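Sun 22 April

# Notes on Papering a Working Surface

Readers of this journal will be aware that the household has, for the past two winters, produced its own printed labels for preserves. The practice began with a dozen jars of damson and has since extended to chutneys, to candles given as presents, and to the lids of the Lillow biscuit tins in which the Christmas baking is posted. Several correspondents have asked how the sheets are laid out and handled. The present entry is intended to answer them.

## The surface

All paper work is now carried out on the kitchen countertop. The dining table was used until last July, when it was found that the grain of the wood left its mark under a pencil. The countertop is dark brown marble with white and cream veins, and a pencil may be used on it with some firmness. It should be wiped and dried fully before any sheet is put down, and the kettle should be moved to the far end. Steam has spoiled more labels in this house than any error of cutting.

It is also advisable to clear away bread and butter. A single greasy thumbprint will show through white paper for as long as the jar remains in the cupboard.

## The sheet

The current design was prepared with the assistance of Mr Rigoberto Chávez, a neighbour of long standing, who has an eye for borders and was generous with two of his evenings. It is composed of circles. One is a plain green outline, kept thin, within which the name of the contents may be written by hand. The others are solid discs, one red and one brown, carrying a pale ornamental pattern. The red is reserved for fruit and the brown for chutney and pickle.

An earlier version had a scalloped edge. It was attractive on the screen and very tiresome to cut, and it was withdrawn after 13 labels.

Paper will often curl at the top edge and corners, and one ought not to fight it. Pressing a fold into the corner merely produces a crease. The middle of the sheet should be held down lightly and the edges left to themselves until the cutting is finished. 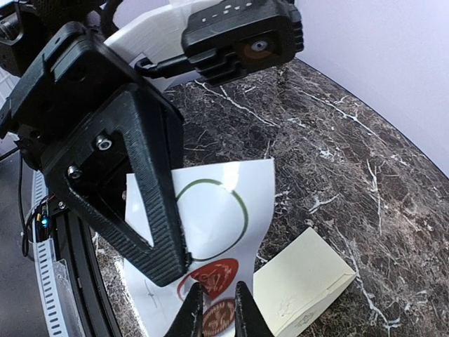 ## Cutting and fixing

1. Cut the sheet into strips first, leaving a generous margin between one circle and the next.
2. Take each strip in the left hand and turn the paper into the scissors. The scissors themselves should scarcely move.
3. Rub out any pencil marks before paste is applied. They cannot be removed afterwards.
4. Brush a thin coat of paste on the back, working outwards from the centre, and set the label on a clean jar at room temperature.
5. Smooth with a folded cloth and leave overnight.

A full batch for the autumn comes to 40 jars, and two evenings should be allowed for it. Offcuts are kept in an old Barajas tin and used for shopping lists.

Enquiries concerning the paste recipe have been noted. It will be given in a separate entry once the quantities have been checked, the last attempt having gone lumpy.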